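Notebook, Truketti evaluation
Jan 21, 2023
Bench: kitchen corner, white table and tall fridge
Present: self, Vilho Väisänen

Trial licence from Hetum runs to the end of February. What is under review is the Truketti task package only (pick, carry, place, door handling) on the humanoid. Jendlow want a written opinion on whether it can go into their demo flat as supplied.

Setup. Controller firmware left as found, package build 979. Tether slack checked before power-on. Loaded the stock fridge routine with no edits. Speed limit at 23 per cent of rated for the arm joints, legs in standing hold throughout. The package will not start a routine until standing hold has been stable for 16 s. That figure can't be changed from the operator menu, only in the config file, and the manual gives the wrong key name for it. Correct key is in the shared notes.

Basket goes at the fridge end of the table. The manual asks for a taught position for the container and a separate one for the door. We taught both by hand guiding. The door position took three goes, the first two rejected with "pose outside envelope" and no indication of which joint.

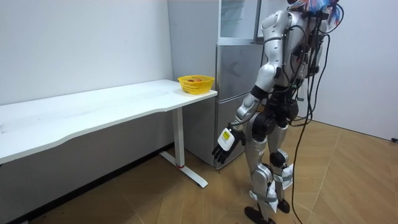 Upper fridge door open, arm down, hand empty. Basket at the far right corner of the table.

Arm-down pose is what the package calls Rest B. Rest A holds the elbow further out and would foul the table edge with the robot standing this close, so Rest A is disabled for this bench. Needs to go in the report: Jendlow's flat is narrower than ours and they will meet the same thing. The selector for it is two menus down and resets to A on every reload. Vilho has asked Hetum whether that is intended.

Cable routing. Supplied clips are too small for the bundle at the hip. Left the loop long at the back and let it run to the floor. Peltonen make a larger clip on the same hole spacing, to be ordered.

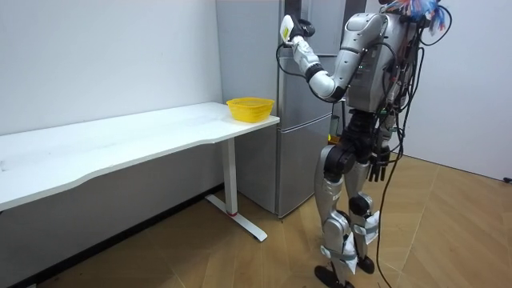

Raised-arm poses hold well enough at the current limit. Settling is slower than the data sheet implies, and the elbow hunts slightly before it goes quiet. Gain for that joint was left at the supplied value of 100. Did not want to tune anything before the baseline is logged, otherwise the comparison is worthless. Log export works but writes local time with no offset, so the two logs have to be lined up by hand.

Grasp library: the "round, medium" preset was used for the apple with no changes. Wrap style closure, force ceiling at default. 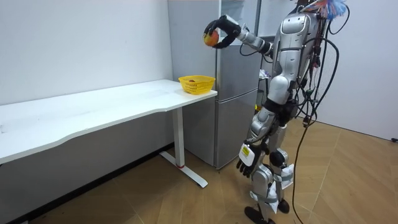

Apple held in the left hand in front of the fridge, right arm down.

Open points:
Release height over the basket is set from the taught position, not from the rim. Ask Hetum if a rim offset exists.
Door routine assumes a hinge side. Find where this is set.
Emergency stop recovery drops the grasp preset back to "none". Reproduced twice. Serious for a demo, put near the top of the report.
Fabric wraps on the lower legs: check straps before next session.
Quote from Hetum covers the package but not the hand calibration visit. Vilho to get a figure.

Opinion so far: usable by someone who already knows the machine. Not ready to hand over to Jendlow's staff with the manual in its present state. Baseline runs next, then gains.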